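The plate drawer, finally

26 Jun 2026

Quick one, dinner's on the stove and I have maybe 13 minutes.

So the kitchen sort-out. I said back in March I'd do the plates "this weekend" and you can all see how that went. But the drawer stuck again, properly stuck, something wedged upright at the back, and I lost my temper and took everything out. All of it. Floor, counter, both chairs. Awful.

What was in there: the Morelli dinner plates (wedding present, heavy, two chipped). The everyday bowls. A stack of saucers with no cups. Cups went years ago. Lids for boxes we don't own. A cake stand base, no top. And the gray Flostis ones, the shallow ones with the straight little rim, that I bought for the old apartment when we had nothing and ate on the couch every night.

My rule this time was one thing on the table at once. Last time I put it all out in rows and just stood there looking at it and then put it all back. Which is a system I guess. So this time – clear table, one plate, decide, next. Slow but it works. You look at a thing differently when there's nothing next to it. In the stack the Morelli ones always win, they're prettier, end of story. On their own I picked one up and thought, I don't even like carrying this.

The Flostis plates were the ones I was sure were going. They look like lids. My sister-in-law once asked me where the rest of the box was. They don't match anything, they slide around in the dishwasher, and they show every mark.

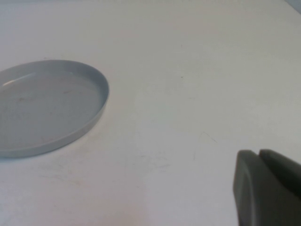
Keep them, wrote Jadetico under my last kitchen post, before I'd even made up my mind – a flat plate with a rim is the only kind you can carry to the couch with peas on it, and you'll be buying the same thing again by fall. Also said to try baking soda paste on the scuffs, leave it on while you do something else, then a soft cloth and no scrubbing.

And ok, fair. The peas thing got me. Because that's exactly what we used them for, toast and beans and peas and whatever, and the rim meant nothing rolled off onto the rug. I'd forgoten that completely. I was so busy thinking of them as ugly.

So I haven't tried the paste yet. It's on the list. The faint streaky marks across the bottom don't bother me much, it's more that when you pull one out for a guest you feel you should apologize. Do guests care? Mine don't. Mine eat out of the pan.

Where it's ended up, for now:

Flostis plates – staying, 4 of them, front of the drawer where I can grab them.
Morelli – the good ones go up on the shelf, chipped ones under plant pots.
Saucers – gone. All gone. Donation box in the hall, been there for days, somebody please take it to the car.
Mystery lids – gone, and I felt nothing.
Cake stand base – don't ask. Back in the cupboard.

The thing wedged at the back was a cheese grater, by the way. The one I replaced. So now there are two cheese graters.

I did look at drawer dividers, the peg kind, Riltholm do a set for $40 and I had it in the cart and everything. Then I closed the tab. The drawer opens now. It's half empty and it opens, I don't need pegs in it. Ask me again when it's full.

Still to do: the pan cupboard (no), the spice shelf (maybe), the drawer with the batteries and the takeout menus (absolutley not this year). If anyone has a good way to store baking trays upright without buying something, tell me in the comments, mine fall over like dominoes every time I open the door and the noise wakes the dog.

Ok the rice is making a sound. Gotta go.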